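3. Cell Setup and Upkeep

3.1 Layout

The sorting cell used in this work, called Tornari in our logs, was assembled at the Reditz laboratory and has been kept in one configuration since the start of the trials. It consists of a single arm with a two-finger parallel gripper, a wire-mesh source basket, and a row of wooden receiving boxes to the right of the basket. The table is covered in dark green cloth. The cloth hides the bolt heads of the table and gives a uniform background for the overhead segmentation step, which failed often on the bare surface during early tests.

Object classes are coded by the color of the paper sheet on each box lid: red at the rear, blue in the middle, yellow at the front. The sheets are replaced when worn. Lid coordinates are stored with respect to the arm base and are not re-estimated by vision during a run, so that any movement of the boxes appears directly as a placement error.
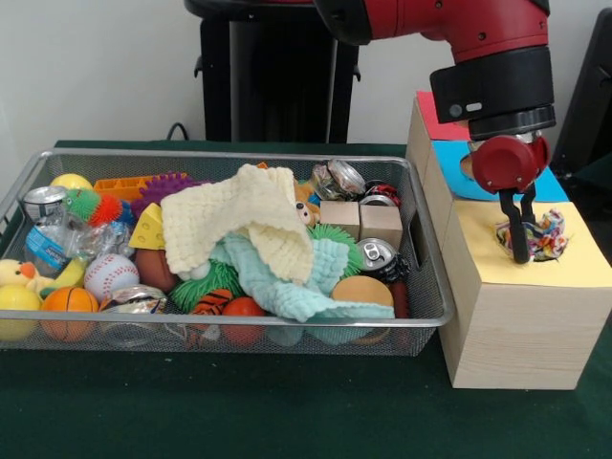 Release height is the parameter that we adjusted most often. It is defined as the vertical distance between the fingertips and the lid plane at the moment the fingers open. A rigid ball can be released from well above the lid and will still fall through the hole, but soft goods fold sideways on contact and may come to rest across it. A scrunchie held just over the yellow sheet, for instance, extends below the fingertips by an amount that depends on where it was pinched, and a fixed release height treats it the same as a baseball. We therefore store two heights per box, one for rigid items and one for deformable items. The deformable setting places the fingertips close to the lid plane, and the operator checks it at the beginning of each session with a strip of cloth of known length.

3.2 Calibration routine

The full routine was written down on 2021-07-03 and has not been changed. The arm is homed with the fingers fully open. The wrist is then driven to four reference points on the table, and the offset at each point is read with a feeler gauge. If any offset is outside tolerance, the base bolts are checked for torque before the software offsets are touched. In our experience a software correction applied over a loose base holds for less than a day.

Box positions are checked next. The operator jogs the gripper over the center of each hole and lowers it until the tips are level with the paper. The yellow box needs the most care - it is the one used for soft goods, and a long item has to be guided down into the hole with the fingers close to the edge. Lateral error at this position tears the sheet. A torn sheet does not stop the cell, but loose paper can catch a strand and pull the item back out when the arm retracts.

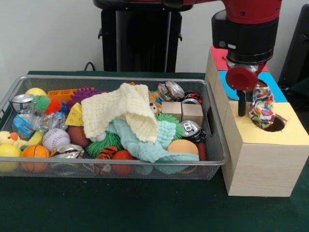
Figure 4. Insertion of a braided rope toy through the hole in the front (yellow) box.

3.3 Finger and cable maintenance

The finger pads were supplied by Timmermans and are held by two screws each. Pads were changed after 1,042 cycles in the first series. Inspection at that point showed polishing of the contact face near the tip, with little wear higher up, consistent with most grasps being made by the last part of the finger. In the second series the interval was extended to 1,284 cycles without a visible increase in slip on rigid items. Slip on thin cloth did increase toward the end of the interval, and we recommend the shorter value when the basket contains a large share of textiles.

Fibers collect at the root of the fingers, where the guide rail enters the housing. They are removed with a dry brush at the end of each session. Compressed air was tried and abandoned, as it drove the fibers further into the rail. The rail itself is wiped and given a thin film of Lostent grease once a month; excess grease must be removed before the arm is run over cloth.

The cable to the wrist is inspected for chafing whenever the pads are changed. I. Van Rooij, who maintained the cell during both series, replaced the strain relief once, in July, after intermittent loss of the finger position signal. The fault appeared only with the wrist rotated near its limit and took about 4 hours to locate.
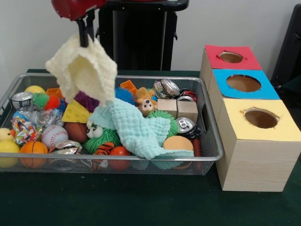 Does a pad change require the full calibration routine to be repeated?

Only the fingertip height has to be checked again, provided that the base and the boxes have not been moved. The new pads are closed on a gauge block, the zero position is stored, and the height over the blue box is compared with the logged value. If the two differ by more than the tolerance, the complete routine in Section 3.2 is carried out before the next run.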